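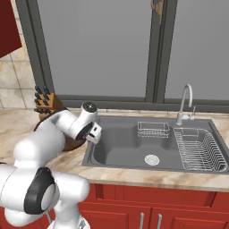
Simulated kitchen used for planner testing, with the arm positioned over the rim of the sink.

Motion Planning Software: Version 4 Now in Use at Timosside

16 September 2025

The Trundby software group has released version 4 of its motion planner to all project teams at the Timosside site. The release replaces the planner in service since February and is the first to be tested entirely against the Haque library of simulated kitchens.

The library contains 200 room layouts. Sinks, faucets and wall cabinets are modeled as fixed obstacles, and smaller items on the counter may be moved between runs. Sink layouts receive particular attention in this release. A tall faucet leaves the arm few ways to reach into a basin, and the previous planner often returned a path that was valid but much longer than needed. Version 4 checks the wrist and gripper against nearby surfaces at a finer spacing than the rest of the arm. Planning may take up to 167 milliseconds per request in the most crowded layouts.

Teams should note one change to existing settings. The clearance margin is now set for each joint separately, and configuration files with a single value will be rejected at startup. A conversion script is included in the Zedell tools package.

There are 13 open issues carried over from the test period, most of them concerning wire racks and other thin objects, which the collision checker still treats as solid blocks. Reports of further problems should be submitted through the Zedell issue tracker, with the layout number and the planner log attached.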